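Robotics club diary, Gokthorpe
20 Feb 2024

Got to the lab before the heating had come on properly. We are still on the bin task for the Unura project, and I had the morning slot. The swing-lid bin stays on the table for all of it, and the two grippers are worked by hand, one in each. My arms were aching by the tenth go. The club wants 1,000 good runs before the end of term and we are well short.

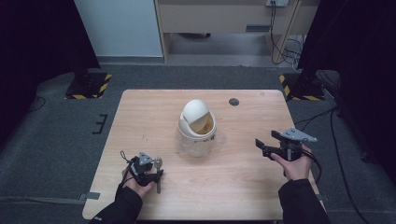 2 min read

The plastic bag round the lower part of the bin is the awkward bit. It crinkles up and spreads on the table, and if a jaw catches it the run has to be marked as a fail. I have started coming in from the side and a little higher, with the left hand kept low. It feels slow but I lost fewer runs that way than I did in December.

Managed roughly 70 before lunch. Wrote them all up in the Frota sheet, which crashed once and took the last few rows with it. Typed them in again from my notebook. Must ask if we can go back to the old sheet.

Had a cheese roll and read through the rules for the Timetti contest. The entry form wants a page on how the fingers were made and I have been putting it off, so I did a rough draft.

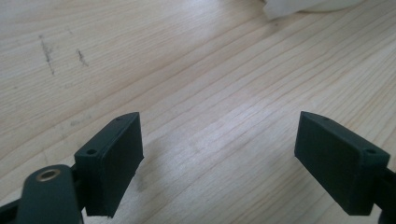 Finger pads took up most of the page. Ours are plain blocks with a flat inner face, and I wrote a paragraph on why we have not gone for a curved one yet. I also put in a line on the brass-coloured ring in the linkage arm, as the form asks about pivots — I need to look up the right name for it before I hand this in. The screw holes in the fingers want a proper drawing with sizes on it. I will do that at home, where there is a decent printer.

After lunch I did another short set, then stopped when my thumb got sore. I would like a softer handle, but that means a new print and the queue is long.

Bus home was late. Still to do: finish the form, charge the spare batteries, order more filament.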